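Chore automation

Chore automation is the effort to have machines do the ordinary work of homes and small workshops: folding clothes, making beds, loading dishwashers, sorting parts into bins, wiping things down. It is distinct from factory automation, which has been going well for decades, and from household appliances, which mostly do one job inside a box and leave a person to fill and empty the box. The field has produced a large number of demonstrations and a rather smaller number of clean kitchens.

Scope and terms

Writers on the subject usually separate a task from a chore. A task has a clear start and end, such as picking up a cup. A chore is a heap of tasks in no particular order, with interruptions. "Doing the laundry" takes in finding it, sorting it, washing and drying it, folding it, and putting it in drawers that are already full. Washing and drying were handed to machines long ago. The rest has stayed with people, who are not known to enjoy it.

Robot vacuums are often cited as the great success of the field. Critics reply that the floor is the easiest part of a house, being flat, and that owners tend to tidy up before the robot starts.

The laundry problem

Cloth is widely treated as the hardest common household material. A box has the same shape wherever it is put. A shirt does not, and it hides most of itself under the rest of itself. A machine that wants to fold one must first work out which part is a sleeve, find a corner or a hem, lift it without taking the neighboring garment along, and notice when it has failed. Dark fabric makes matters worse, as folds in black cloth show few edges to a camera. Bold prints cause the opposite trouble by supplying edges everywhere, few of them useful.

The Vadden folding trial, a small study run in furnished apartments, is a standard reference on the point. Its arm was given 186 garments one at a time and folded 130 of them to a standard the organizers called acceptable. The standard allowed one sleeve to stick out. When the same garments were offered in a pile, the trial was stopped after 6 had been folded, the seventh having gone under the bed.

Beds and bedrooms

Bedrooms combine the cloth problem with the clutter problem. The work surface is soft, it is itself made of cloth, and it is frequently patterned in a way that competes with whatever has been put on it. Clothes, towels and pillows share the room with things that should not be folded at all.
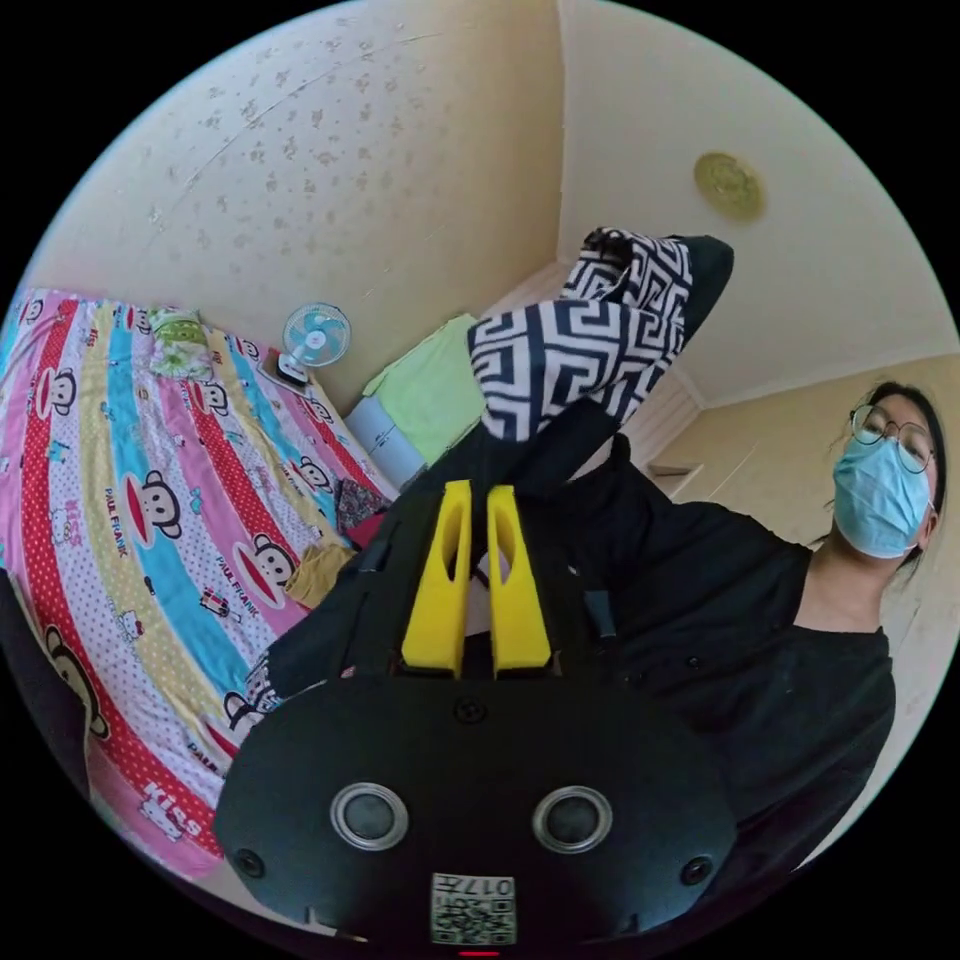

Hand-held gripper with yellow fingers near black and Greek-key patterned fabric, beside a bed with a striped, cartoon-printed sheet.

A person in a bedroom of this sort will reach for a crumpled cloth, recognize it by feel and fold it while thinking about dinner. Matching that performance calls for sight, touch and a fair amount of general knowledge about what people keep in bedrooms. Most systems have the first, some have a little of the second, and the third is being collected slowly.

Making the bed itself has received less attention than folding. The Grinum bed-making rig could pull a fitted sheet over three corners of a mattress with good reliability. The fourth corner caused the first to come off, a result that many human readers of the report found familiar.

Learning from people

Early machines were programmed step by step, which worked until something moved. Current practice leans on recorded examples. A person does the job with a hand-held gripper, a glove or a remotely driven arm, and a program is trained to copy the motions from what the camera saw. Hand-held tools are popular for this purpose as they can be carried into real homes, where the mess is of a quality that laboratories have trouble producing on their own.

The main cost is repetition. The Yip towel collection holds 3000 recorded folds, all of bath towels, and a program trained on it became very good with bath towels. Presented with a hand towel, it made the same motions at the original size and folded a good deal of air. Later collections have mixed garments, rooms and lighting, with better results and longer afternoons for the people doing the folding.

There is some irony in the arrangement, often remarked on by those inside it: to free people from folding laundry, people must first fold a great deal of laundry.

Shop-floor chores

Small workshops pose many of the same questions with harder objects. Moving identical parts from a tray to a machine is considered solved. Sweeping up, untangling cords, emptying a mixed scrap bin and finding the other glove are not. The Millora bench assistant, built to put hand tools back on a pegboard, did so correctly as long as they were laid out in a row first. Workshops that tried it noted that anyone willing to lay out the tools in a row was already standing next to the pegboard.

Cables, tape and plastic film behave much like cloth and are avoided by designers where possible. Where they cannot be avoided, a person is usually stationed nearby.

Measuring progress

Success rates are hard to compare, as each project picks its own chores and its own idea of done. Common points of dispute include:

Whether a person may step in, and how often
Whether the video is shown at normal speed
Whether the objects were seen in training
Whether putting the folded item away counts as part of the job

The last is the most contested. Under strict rules, with unfamiliar clothes, no help and a real drawer at the end, reported rates drop sharply. Supporters of strict rules say this is what a chore is. Opponents point out that many people would also fail, and cite the chair in the corner of the bedroom.

Outlook

Opinion is divided on timing. Short, repeated jobs with known objects, such as folding towels in a commercial laundry, are generally expected to come first. A general machine for the home is expected later, with the date tending to move along at the same speed as the calendar. Noise, price, safety around children and pets, and the question of where to store the thing when it is not working remain open. Small apartments in particular may have to choose between the robot and the laundry basket.

See also

Dishwasher loading, disputes over
Fitted sheet
Robot vacuum
Sock, missing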